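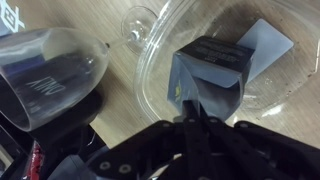 Pumudport, 2022-09-18

Ticket 688 – Wrist camera loses transparent objects, grasp planner drifts during table clearing
Project: Stava (student arm, clearing task)
Component: perception / grasp planner
Priority: high
Status: open, workaround in place

Summary

On the clearing task the arm picks cartons without trouble from bare wood. Once a clear container is on the table, the planned grasp point moves toward the container wall and the descent is either aborted or ends with a finger on the rim. A wine glass on its side near the container makes it worse. The attached view is from the wrist camera with the fingers on the carton inside the container and the glass to the left.

Setup

Arm: team build, second revision, with the black two-finger gripper.
Control software: Stava main branch, planner module Ametar.
Table: wood, light finish, not covered.
Objects: competition practice set, mixed. Clear round container, dark carton, light blue square card, wine glass, several dark printed items.
Lighting: ceiling lights on, blinds open unless noted.

Expected

Planner segments the carton as a single object, ignores the container walls except as a collision volume, and returns a grasp across the narrow side of the carton.

Observed

1. Segmentation returns the carton and part of the container wall as one region. The merged region follows the bright reflection on the lower right wall.
2. The light blue card on the container floor is sometimes taken as the carton's top face. When this happens the approach angle is wrong by enough to tip the carton.
3. The glass is not detected as an object. The dark item seen through the bowl is detected, but at a wrong position and with a distorted outline.
4. The white lettering on the dark item, which shows reversed through the bowl, is passed to the label matcher. The matcher returns low confidence and the item is requeued without end.

Item 4 blocks the run. Items 1 and 2 only slow it down.

Steps to reproduce

Place the container within reach, right of center. Put the card flat in it, then the carton on top of the card at an angle. Lay the glass on its side to the left with a dark printed item behind the bowl. Start the clearing routine from the home pose. Do not move anything after the scan.

The fault appears on most runs with blinds open. With blinds closed it is less frequent but does not go away.

Log

Entry 1. First suspicion was the camera mount. Removed the bracket, cleaned the seat, refitted, tightened in a cross pattern. Reran hand-eye calibration. Residual was the same as before. Mount ruled out.

Entry 2. Raised minimum contrast in the edge filter. The container rim disappeared from the edge map, and so did one side of the carton. Reverted.

Entry 3. Replaced the clear container with an opaque tray from the parts shelf. Ran 15 picks, no merged regions. Fault is tied to the clear walls and not to the carton. The tray is not allowed in the final round, so this is a diagnosis and not a fix.

Entry 4. Put the clear container back, removed the glass. Merged regions returned, requeue loop did not. This separates the two problems: walls cause item 1, glass causes items 3 and 4. Item 2 depends only on the card.

Entry 5. Noticed small dark specks on the container floor being reported as objects below minimum size. They are filtered later but they use up slots in the candidate list. Changed the order so that the size filter runs before ranking. Scan time went down slightly. Keeping this change.

Entry 6. Tried depth only. Depth on the clear walls is mostly missing, and where it is present it is the depth of whatever lies beyond. Depth on the carton top is good. Depth on the card is good but the step between card and container floor is too small to separate.

Entry 7. Tried a second scan pose, tilted so the reflection falls somewhere else. Comparing both scans, the carton edges stay put in table coordinates and the reflections move. Regions that move between scans can be dropped. This works on recorded data. On the arm it adds one move per pick.

Entry 8. The two-pose method fails if the arm has not settled before the second capture. Added a wait of 400 ms. Shorter waits gave blurred edges on the printed text and the label matcher rejected the carton. The wait is fixed in code for now and should go in the config file.

Entry 9. The requeue loop was found in Ametar and not in the matcher. A low-confidence label puts the item back at the head of the queue, so the same item is selected again. Changed to put it at the tail and to drop it after 2 failed attempts. Dropped items are written to the run log with their last position.

Entry 10. Reran the full setup with the changes from entries 5, 7, 8 and 9. The requeue loop did not occur. The glass is still not detected as an object. The planner leaves it alone, which is safe while the arm works in the container, but the path back to home crosses the left side of the table at low height. Raised the return path until this is solved.

Current workaround

– Use branch two-pose. Do not use main for runs with clear objects.
– Keep the raised return path. It is set in the motion config under "transit" and applies to all tasks, so the stacking task will be slower.
– If the glass is in the set, place it by hand at the start position given on the practice sheet and enter it in the keep-out list.
– Emergency stop within reach of whoever is at the keyboard, as always.

Not fixed

Detection of the glass. The bowl gives a clear outline against the wood and the foot reflects light along its curve, so there should be enough to work with from color images. The stem is hard. Two proposals are on the list. One is to fit a known glass shape to the outline, which needs a model for each glass in the set. The other is to train a small segmentation network on our own captures, which needs labeling time that the team does not have before the qualifying round.

Card under carton. With the carton leaning over the card, its upper edge covers part of the card and the two are treated as touching. Ordering by color would separate them in this case but not for a gray card. Left open.

Comment on related tickets

The August ticket on finger slip was closed as a pad problem. Some of those slips may have been bad approach angles from item 2. The pads were replaced at the same time as the planner update, so the records do not separate the two. Whoever has the old run logs should check the approach angle column before the ticket is cited in the report.

The Bárány workshop team reported a similar fault with a clear jar on their own arm and a different planner. Their fix was matte tape on the jar. Our rules do not allow marking the objects, so it does not transfer, but their captures would be useful as test data. Request sent, no reply yet.

Requested

1. Review of the queue change in Ametar by someone who did not write it. The retry limit touches every task and not only clearing.
2. Decision on the glass: keep-out list or shape fit. Needed before the task plan is submitted.
3. More captures with the blinds open. Save color, depth and arm pose together. Captures without pose cannot be used for the two-pose comparison and will be deleted.
4. Wipe out the container before each session. The specks no longer affect ranking but they still show up in the debug view.

Files

run logs, before and after queue change
calibration output from entry 1
config diff, transit height and size filter order
recorded scans for offline test, both poses

Ticket stays open until item 3 is closed or moved to a separate ticket. Do not merge two-pose into main before review.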